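Qureshi Paired Hand Gripper — Set-up Guide
Section 2: Snagged Knitwear and Finger Faults
Prepared by Njoroge Bakilana, Fladport
September 12, 2020

This section applies when a finger catches a stitch or fails to let go of a garment. Stop work before doing anything else.

1. Keep both grippers still. Do not pull against the knit.

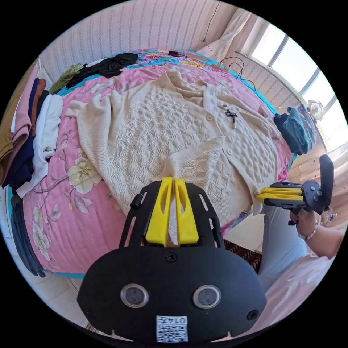

2. Lower the fabric until the bed or table takes its weight, then ease the handle open.

CAUTION: A sudden release can trap skin between the fingers. Keep the free hand clear.
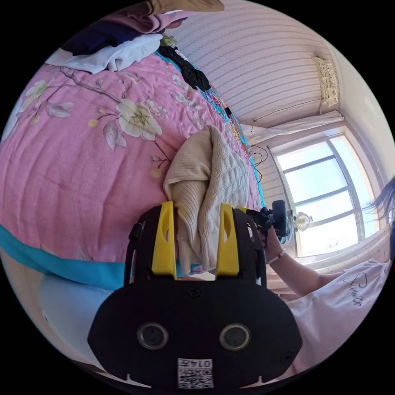 Page 20

3. If the fingers stay shut, end the recording and switch off the unit. Slide the fabric out sideways, along the line of the fold.

4. Check the finger slots for loose yarn. Remove it by hand — never with a blade. 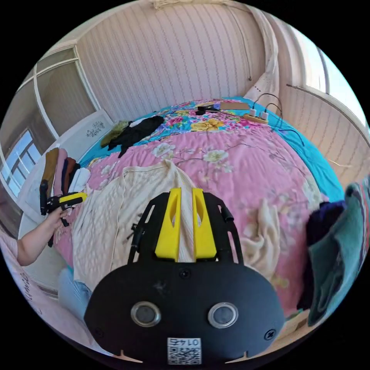 5. Open and close the empty fingers several times. Any sticking must be entered in the Hemard fault log under the number on the unit's label.

NOTE: Fingers are to be replaced after 3,000 closures, or after 1,000 where heavy knitwear is handled.

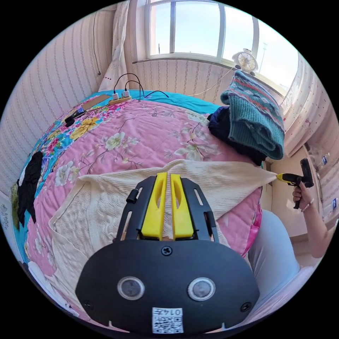 6. Resume with a light grip at the garment's edge. Should the fault return, withdraw both units and send them to the Flarkidside workshop as a pair.

Last updated: January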